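Wastuvby

Wastuvby is a turn-based strategy video game developed by the Cletar studio and published by Farkon for home computers and handheld consoles. It is played on a board of hexagonal spaces and is based loosely on older territory games played with pegs and counters. The lead designer was Siwan Jarman, and the music was written by Tamás Pintér. The game supports solo play, local play on a shared device and online matches for up to 6 players.

Gameplay

Each match takes place on a map of linked islands. Players begin with a harbour and a small stock of timber, and take turns to place roads, move boats and claim neighbouring spaces. A space is held for as long as it can be traced back to its owner's harbour by an unbroken line of roads or boats. If the line is cut, the space becomes neutral at the start of the owner's next turn.

There are no dice and no hidden cards. The only unknown element is the tide, which rises and falls on a schedule set when the map is created. Low tide opens sandbars that can be crossed on foot, while high tide closes them and lets boats pass over the top. The tide table is shown in full on the easier settings. On the harder ones only the next change is shown.

Matches can be won by holding both lighthouses at the end of a round, or by having the most spaces when the timber runs out. Most competitive play uses the lighthouse rule, as timber games between careful players tend to be long.

Modes

The solo campaign is divided into chapters, each set on a different group of islands. Later chapters add fog, ice and trading posts. Puzzle mode gives the player a fixed position and a limited number of moves, usually 2, in which to cut an opponent's line. The puzzles were made by hand and there are 1,488 of them in the current version.

Online matches may be played live or by correspondence. In a correspondence match each player has a set number of hours to reply, and the server sends a reminder before the time is up. Players are matched by rating, with a separate rating kept for each format.
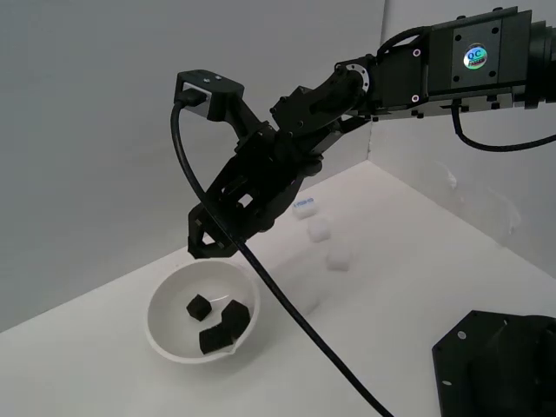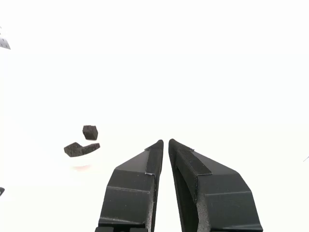
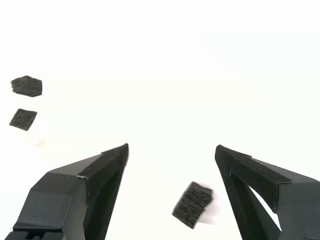
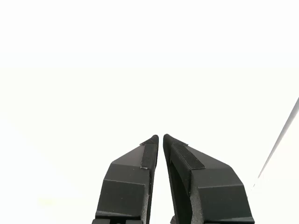
Development

Jarman began work on the game as a paper prototype, using a hexagonal grid and coloured pegs. Early versions had a combat system in which boats could be sunk, but test players spent most of their time avoiding fights and it was removed. The rule about unbroken lines was kept from the first draft – it is the only part of the paper version to survive without changes.

The computer opponent is called Dumitrescu in the game files, and the name was later used in the menus as well. It has several levels of strength. The lower levels look ahead only a short way and often leave their roads exposed. At the highest level it plans around the tide table, and it was slow enough on handheld consoles that Cletar had to limit its thinking time in that version.

Pintér's music uses a small group of woodwind and plucked string instruments. Each island group has its own theme, and the parts drop in and out with the tide. Players can turn this off and hear the full arrangement throughout.

Release and updates

The computer version came out first, with the handheld version following in November of the same year. The two versions could not be played against each other at launch. Shared online play was added in the first large update, along with a colour-blind palette and the option to undo a move before ending a turn.

A map editor was added later. Maps made with it can be shared through the game's own browser, which listed 3,160 player-made maps as of October 17, 2026. Maps are checked automatically to make sure that every harbour can reach at least one lighthouse, but they are not otherwise reviewed before they appear.

Reception

Reviewers generally praised the puzzles and the clear presentation of the rules. The campaign drew more mixed comments, with the ice chapters often described as too long. Several reviews of the handheld version noted that the text was hard to read on the largest maps, and a later update added a zoom control.

Among regular players the main argument has been over the first move. The player who goes first on a small map can usually reach the nearer lighthouse a turn early, and ranked play now gives the second player one extra timber in return. The extra timber does not apply in local matches, though it can be switched on in the options.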